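Trotgate Neighbors Help Board
Home > Sales, swaps and giveaways

How do I price kids' stuff for a yard sale?
Asked by Kianoush Mahmoudi, 21/03/2022

We are moving from Trotgate to Rotham in June and want to clear out the playroom before then. Most of it is small toys and balls, plus odds and ends from the kitchen. Last time I put a sticker on every item and it took me two evenings. Half the stickers fell off by noon.
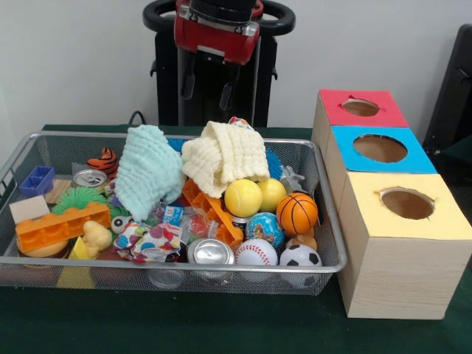
I would like to bring in 900 dollars total, but that includes a sofa and a bike, so the little things only have to do their part. Should I price each piece, or set one price for a whole basket? Also, do I need a permit? The city page was down when I looked.

2 answers

Soudabeh Esfahani
One price per basket. Write it on a card and tape the card to the front. I do 50 cents each or 13 for five dollars, and most people go for the deal. Anything you think is worth more than 20 dollars should stay out of the baskets and go on a separate table near where you sit.

Sort by price and forget about sorting by kind. Buyers with kids will dig anyway. Put the baskets on a table if you have one, so older people don't have to bend down. Start at 8, cut everything to half price at 11, and have a donation drop-off picked out for the rest. Bring more quarters than you think you need.

On the permit, you don't need one in Trotgate for a sale of two days or less. Signs can't go on utility poles. 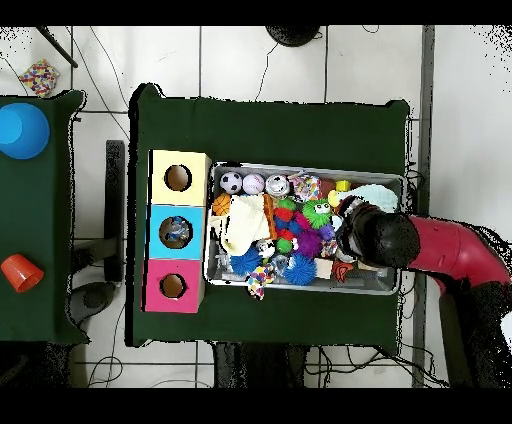
Kianoush replied that the half-price idea sounded good but asked if people just wait around until 11. Some do. The good stuff is usually gone by then, so it doesn't cost you much.

Guest
just give it away. we made 31 bucks last year and i got a sunburn. sofa you can sell online 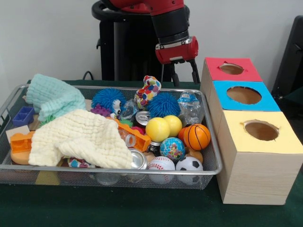 Toys and household items together in one basket.

Was this page helpful? Yes / No
Related: Where to donate used toys in Rotham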